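Home Posts Recipes About Me Say Hi

26/11/2021

The one where I finally cancel the gym

So I did it. After 2 years of paying Bovamby every single month for the privilege of feeling guilty, I walked in and told the very cheerful kid at the desk that I was done. He asked if I wanted to freeze it instead. I have frozen it twice already! I said no thank you, and then I sat in the car feeling like I'd gotten away with something.

I should back up, though. My friend Esperanza Dvorak got me walking in March, when her knee was bad and her doctor told her to keep it moving. We started with the loop by the Dravo lot, past the tire place and the church and back down the hill, and I complained the whole way (sorry, Esperanza). I figured we'd last a week. But then it got to be a thing, and if one of us didn't text by seven the other one would be standing on the porch with her hat on.

The app on my phone wanted me to do 10,000 steps, which I ignored, and I set it to 2400 because that was what the loop came to. I know that's low. My brother laughed at me at dinner. But I hit it pretty much every day all summer, and I can't think of another thing I've done every day besides brush my teeth.
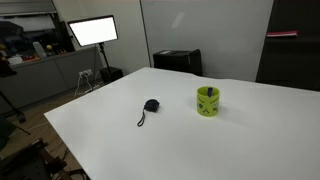
Anyway, by August we'd gotten bored of the loop and started doing the stairs up to Lyons Park – all 294 of them, which I know because there's a little plaque at the bottom that brags about it. The first time up I had to sit on the landing with the pigeons. Esperanza went on ahead, bad knee and all, and waved at me from the top like she'd climbed a mountain. I'm still a little mad about it.

A few of you asked about shoes after my last post. I bought the Brultelari ones, the gray pair with the ugly orange laces, and I like them fine. They run narrow, so go up a half size if your feet are wide like mine. I did swap the laces out, and then I missed the orange ones and put them back in.

Now it's dark by dinnertime and everything is wet leaves, and this is right where I usually quit stuff. We've moved to mornings for the winter, which I hate, but there's a bakery at the bottom of the hill that opens at six and the cheese rolls come out right when we're coming back down. I'm sure that cancels out the stairs completely and I don't care!

Next week I'm trying the long way around the reservoir if the mud isn't too bad. If anybody local knows whether the back gate is open this time of year, leave me a comment.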